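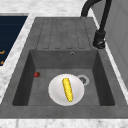 13th October

I washed my own plate tonight and thought again about the Wasov machine. Can it do a kitchen chore yet? Corn on a plate, in a sink: for me it is two seconds. 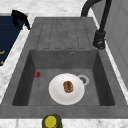 A strawberry is harder, I think. It is soft, and small.
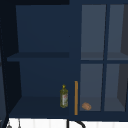
Livurcombe Home Robotics Club

I wrote 34 lines of notes for the club. A shelf asks for a different reach than a sink. I still say not yet, maybe in April.

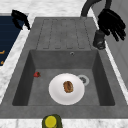
For tomorrow

Read the Mensah paper again, slowly.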